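Seren Tube Handling Cell
Setup, care and repair

Product group: bench automation
Supplied by: Plomby
Document owner: Jolán Katona
Last revised: 18th June

Overview

The Seren is a single-arm bench cell for moving test tubes into and out of open racks. It consists of an arm, a two-finger gripper, a wrist camera, a controller and a black work board. The cell is supplied assembled on its base but not aligned. Alignment is done on site, after the cell has been put in its final position, and must be repeated if the base is moved.

This page covers the work that a trained user can do. Joint replacement, brake adjustment and any work inside the controller are done by Plomby service.

Siting the cell

Place the base on a level bench that does not share a top with a centrifuge or shaker. Tighten the four base feet by hand until each one is in contact, then lock them. Check by pressing on each corner in turn. A foot that can be turned by hand after locking is carrying no load.

The work board lies directly in front of the base. It has a matt black finish. Clear tubes and clear racks are found by the camera from the bright lines at their edges, and a pale or glossy surface removes most of these. Do not cover the board with paper, foil or absorbent sheet. If the lab requires a covering, order the Bernine overlay, which has the same finish and is cut to the same outline.

Room lighting should be left as it will be in normal use. Direct sun on the board is not acceptable at any time of day. Cells sited near a window are often aligned in the morning and begin to miss tubes in the afternoon. Fit a blind before calling service.

Gripper

The gripper is held to the wrist by a clamp ring and one connector. To remove it:

Send the arm to the Service position.
Switch off at the controller and wait for the status light to go out.
Support the gripper from below.
Loosen the clamp ring until the gripper turns freely.
Pull out the connector by its body, then lower the gripper.

Refit in the reverse order. The index mark on the gripper must line up with the mark on the wrist before the ring is tightened. A gripper fitted out of line will still close and will pass the self-test, but all tubes will be presented at an angle.

Finger pads are a wear part. They should be cleaned weekly with a damp lint-free cloth and replaced when the surface feels smooth to a fingernail. Solvents harden the pads. Always replace both pads together and run the Grip Zero routine afterwards. The routine takes roughly 30 seconds and needs no tube.

Grip force is set per tube type in the Tubes menu. The factory value suits rigid plastic tubes. For thin-walled tubes, start at the lowest setting and raise it one step at a time until the tube no longer turns when pushed lightly at the tip. Too much force makes the tube oval at the grip point, and an oval tube will bind in the rack.

Racks

The cell works with open racks that have a holed upper plate and a base plate. Acrylic racks are suitable. Each rack type must be taught once and saved under its own name.

Check the following before teaching a rack:

The upper plate is flat and has no cracks at the holes.
The plates do not move against each other.
The holes are free of label scraps and adhesive.
The rack does not rock on the board.

Racks should be washed in lukewarm water with mild detergent and dried with a soft cloth. Acrylic must not be wiped with alcohol. Fine cracks form round the holes, and the camera reads them as extra edges.

A rack need not be square to the board. The cell finds its angle from the long edge of the upper plate and works to that angle. It must, however, stay where it was found. Where racks are light, or are loaded at one end only, use the Csizmadia locating strip along the rear edge.

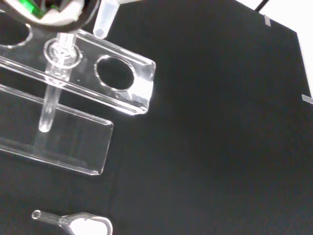 Teaching the insertion

Insertion is taught in three moves: approach, entry and release. Teach them in this order, with one empty tube of the type that will be used. Do not teach with a filled tube.

Approach. Bring the tube above the chosen hole with the tip well clear of the upper plate. The tube does not have to be upright at the start of the approach, but it must be upright at the end. Save the point.

Entry. Lower the tube in slow mode until the tip is level with the top of the hole. Look from the front and then from the side, and correct each direction separately. Correcting both together from one viewpoint is the usual cause of a tube that enters well in one hole and catches in the next. Save the point, then continue down until the tip is just short of the base plate, and save again.

Release. Open the gripper to the half position. The tube should drop a very short distance and stand. Raise the arm straight up. If the tube rises with the gripper, the half position is too narrow and should be increased by one step.

Repeat the entry at the hole furthest from the first. The controller works out the remaining positions from these two. For racks with raised collars, set Collar to On. The height of the collar is then added to the clearance used when the arm travels sideways.

Run the full pattern once at slow speed with a hand near the stop button. The arm must not be run at normal speed until the pattern has been completed without a stop.

Wrist camera

The camera window should be cleaned before each day's work with the cloth supplied. Do not use the cloth for the finger pads. Marks on the window appear in the same place in every view, whatever the position of the arm, and this is the simplest way to tell a dirty window from a dirty board.

The camera cable runs down the outside of the arm and is held by clips. It should have enough slack for a full turn of the wrist and no more. Check it at the wrist clip, where it bends most. A stiff or whitened section of cable jacket means that the cable is near the end of its life. Replace it before it fails, as an intermittent cable gives faults that are easily mistaken for lighting problems.

Camera alignment is started from the Service menu and uses the target card stored behind the controller door. Keep the card flat. A bent card gives an alignment that is accepted by the controller and is wrong by a small amount in height.

Work board

Check the edges of the board monthly. The board must lie flat to its full extent. If an edge has lifted, free the edge, clean underneath it and fix it down again. Objects left on the board during a run should be kept away from the path of the arm. The controller knows the position of the taught rack and nothing else.

Scratches may be left alone if they are dull. A shiny scratch can be found as an edge and should be rubbed down lightly with the grey pad from the service kit.

Faults

Tube stops at the top of the hole. Check the gripper index mark, then the rack position, then the grip force. Reteach only if all three are correct.

Tube leans after release. The tube is too narrow for the hole, or it has been released too high. Lower the final entry point.

Rack not found. Clean the camera window. Check for sun on the board. If the rack is found when turned slightly, a light fitting is being reflected from the upper plate.

Gripper closes on nothing and reports a tube. Run Grip Zero. If the fault remains, the pads are of unequal thickness or one is not fully seated.

Arm stops in mid-travel with no message. Check the stop button and the connector at the rear of the controller. Note the cycle count before restarting, as service will ask for it.

One unit at our own bench developed this last fault at 3,822 cycles. Gergely Szénási traced it to a rear connector that had been pushed in but not screwed down. The arm had been pulling on it slightly at full reach. Since August, all cells have been shipped with a strain relief bracket at this point. Older cells can be fitted with it by the user, and the bracket is sent without charge on request. Two screws are needed, both included.

Service intervals

Daily: camera window, visual check of racks.
Weekly: finger pads, clamp ring.
Monthly: board edges, base feet, camera cable.
Yearly: joint check and controller filter, by Plomby service.

Spare parts

Finger pads, pair
Clamp ring with screw
Camera cable, wrist to controller
Target card
Bernine overlay
Csizmadia locating strip
Strain relief bracket with screws

Quote the serial number from the plate on the rear of the base when ordering. The number on the controller is a different one and does not identify the arm.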